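# The purple bag and the small shop

When I moved to Culville I promised myself that I would stop buying plastic bags. I come from a place where every shop gives you one without asking, and at home I had a kitchen drawer so full of them that it did not close. So in August I bought a folding bag for two dollars at the market. It is light purple, it has white letters, and it folds so small that it goes in a coat pocket.

I now have 7 of these bags. This is a little shameful, I know. The problem is that I forget to put them back in the coat after I empty them. Then I stand in front of the cash desk with milk, onions and a bottle of something, and I must buy one more.

The shop near my apartment is called Santoso. It is a narrow place, and the drinks take the whole back wall. I like this wall very much. Cola stands with cola, yellow juice with yellow juice, and all labels look to the front. My own pantry never looked like this for more than one evening.

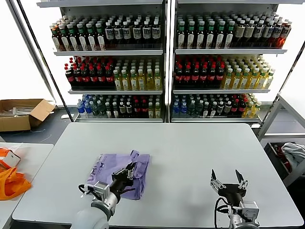 Purple on a pale table, bottles behind.
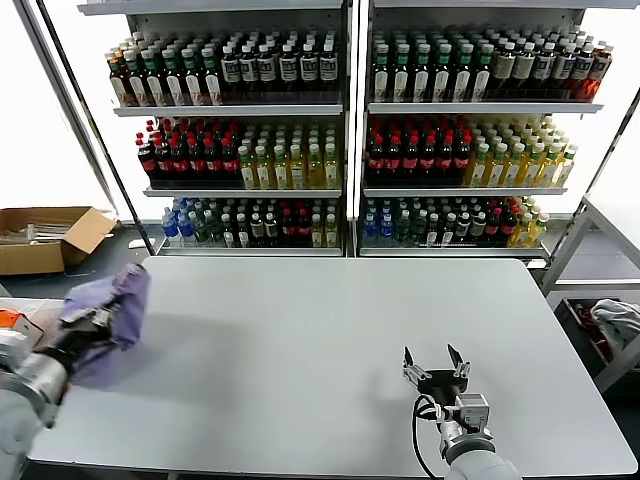
My method for folding is simple, but it took me a long time to find it. First I turn the bag inside out and shake it over the sink. There are always onion skins in the corners. Then I put it flat on the table and push the air out with my palm, from the bottom to the handles. I fold it in three the long way, tuck the handles inside, and roll it up from the bottom. If I start from the handles, the air stays in and the bag becomes fat like a small pillow.

A soft bag does not want to be flat. It slides away from you, and one side opens when you fold the other. I hold one part down with my left hand the whole time. Before, I tried to do it in the air, like my aunt does with bedsheets, and it was not a success.

I wash the bags with the kitchen towels, in cold water, and hang them by one handle. Once I used the dryer – please do not do this. The bag from Verkine came out with a strange wave along the seam, and now it holds only bread.

For the pantry I copied the shop wall in a modest size. I have one shelf for drinks, 32 inches wide. Water is on the left, then juice, then the cola that we keep for guests. Tall bottles have their own row, and I do not put two kinds in one line any more. When a row is finished I can see the hole at once, and I write it on the list.

The bags live in a shoe box by the door, rolled, with the purple one on top. Next week I want to sew a small hook inside my coat for it, if I find the strong thread I bought at Tridolen last winter.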